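Workshop Guides > Lurneck Arm > Simulator Setup > 4. Wrist Camera View

January 24, 2025
By Gill

4. Set up the wrist camera view

Do this section before you wire the real gripper. You need the arm model from section 3 loaded and the Vikby simulator closed.

1. Open the arm settings file and set the wrist camera refresh to 60.
2. Start Vikby and load the blank world. Leave the bench model out for now.
3. Send the gripper the open command and wait for the prompt to return.
4. Switch the main window to the wrist view.

Compare your window with the one below. Both fingertips should show along the bottom, level with each other, with a clear gap between the gray pads.
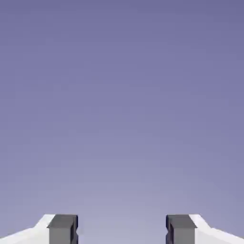
Fig. 19. Wrist view in the blank world, gripper open.

If one pad sits higher than the other, the camera mount is rotated in the model. Set its roll to zero and reload.

5. Save the view as the default.
6. Close the gripper slowly and watch the pads. Stop if they pass through each other — the finger travel limit is missing from your file. Copy it from line 274 of the sample file.

Note: The background shade depends on the sky setting and has no effect on the camera position.

CAUTION: Keep the motor supply unplugged during this section. Vikby will send commands to a connected arm if the Urkance driver is running.

Go on to section 5 to add the bench.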